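Quiénes somos

Prelia es una escuela taller de robótica y automatización. Damos clase a adolescentes y a adultos, arreglamos cacharros con bastante paciencia y, una vez al trimestre, abrimos la puerta para que entre quien quiera y toque las cosas. Sobre todo eso, que las toque. Llevamos desde el principio convencidos de que un brazo articulado detrás de una cinta de seguridad enseña muy poco, y que en cambio cinco minutos con una pinza en la mano te dejan preguntas para toda la semana.

Empezamos con un grupo de 4 alumnos y una mesa prestada. Hoy tenemos 138 personas matriculadas entre los cursos de tarde y los intensivos de verano, y seguimos discutiendo por las mesas.

Qué hacemos

Los cursos regulares van de lo más básico (motores, sensores, un poco de programación, mucho cable) hasta el módulo Jistier, que es nuestro programa de manipulación: cómo agarra un robot un objeto, por qué se le cae y qué hay que cambiar para que la próxima vez no se le caiga. Es el módulo que más nos gusta dar y también el que más ruido hace.

En Jistier trabajamos mucho con pinzas de mano. El alumno sujeta la herramienta, abre y cierra los dedos y hace la tarea él mismo: apilar, separar, volcar, recoger. Así se aprende enseguida lo que cuesta una cosa tan tonta como levantar un cuenco por el borde. Después pasamos a la programación, y se nota muchísimo quién ha practicado antes con la pinza.

También preparamos demostraciones para centros educativos y asociaciones. Nos adaptamos al sitio: un aula, una biblioteca, un salón de casa. No hace falta escenario ni tarima, y casi preferimos que no los haya.

Las jornadas abiertas

¡Son nuestra parte favorita del calendario! Se hacen siempre en jueves, por la tarde, y la entrada es libre. La última, en enero, la organizamos con la gente de Juvstead, que llevó el rincón de electrónica y acabó quedándose a recoger con nosotros hasta bien entrada la noche. Pasaron 633 visitantes, un disparate para el tamaño de nuestro local, y desde aquí pedimos perdón a quien tuvo que esperar en la escalera.

El formato es sencillo. Hay una charla cortita al empezar, luego una demostración y después mesas abiertas, donde cada visitante coge la pinza y prueba con la vajilla. Usamos platos y cuencos corrientes, de formas y materiales distintos, porque cada uno obliga a agarrar de otra manera: un borde ancho se deja coger bien, uno ondulado te hace buscar el ángulo, y una pieza volcada es otro problema completamente diferente. Los niños suelen encontrarle el truco antes que los padres (y lo celebran a gritos, claro).

Si vienes con un grupo grande, escríbenos antes y te reservamos mesa. Si vienes por tu cuenta, entra sin más.

El fondo Stojanović

Parte de nuestro material se paga con el fondo Stojanović, una bolsa común que alimentamos con las cuotas de los intensivos y con lo que dejan las visitas. El trimestre pasado llegó a 1.000 euros y se fue entero en motores, recambios y dedos de goma, que se gastan a una velocidad increíble. El próximo objetivo es una segunda pinza para el aula pequeña, donde ahora hay que hacer turnos.

Dónde encontrarnos

La secretaría abre por las tardes, de lunes a jueves. Puedes pasar a ver el taller cualquier día de clase; alguien dejará el destornillador y te lo enseñará encantado. 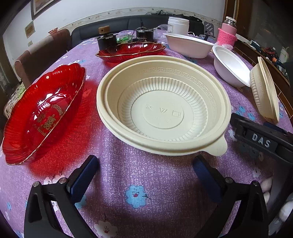 ¿Hace falta saber programar para participar en una jornada abierta?

Para las mesas abiertas basta con tener ganas de probar. La programación se ve más adelante, en los cursos, y se empieza desde cero.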